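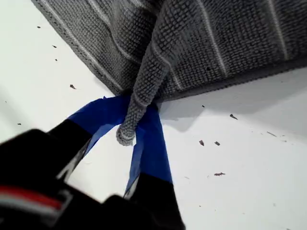 Teleoperators Wanted for Cloth Handling Data, Hillau Site

Magagula is hiring part-time teleoperators to record examples of a two-finger gripper working with towels, napkins and other soft goods. The recordings are used to train a system that learns to fold and sort from demonstrations. You do not need a background in robotics. You do need steady hands and patience with repetitive work.

What you will do

You will sit at a control station and guide the arm through short tasks: pick up a towel by a corner, drag it flat, fold it, stack it. Each attempt is saved as one episode. A full shift is 40 episodes, and the current project, Rarnura, calls for 2000 in total. Failed grasps are kept too, so please do not delete them. Mark them as failed and type a few words about what went wrong.

Between episodes you reset the cloth by hand. At the start of each shift you check the tape on the gripper fingers, replace it if it is peeling, and wipe down the table.

What we ask for

Age 18 or older
Normal or corrected vision, including color vision
Able to sit for 50 minutes at a time and stand for resets
Comfortable typing short notes in English
Available for at least two shifts a week through the end of January

Sewing, laundry or garment work is a plus. People who have handled a lot of fabric tend to choose better grasp points.

Training and pay

Training takes two paid shifts. The first covers the emergency stop, the controls and the Gadex recording software. In the second you record practice episodes, and a lead operator goes over them with you. Pay is by the hour and does not depend on how many grasps succeed. Morning shifts start at 8:00 and afternoon shifts at 1:00.

How to apply

Use the form on the Hillau jobs page and enter reference number 137. Tell us in under 200 words what work you have done with your hands, and list the shifts you can take. No resume is required. If we invite you in, plan on an hour for the visit, including a short try at the controls.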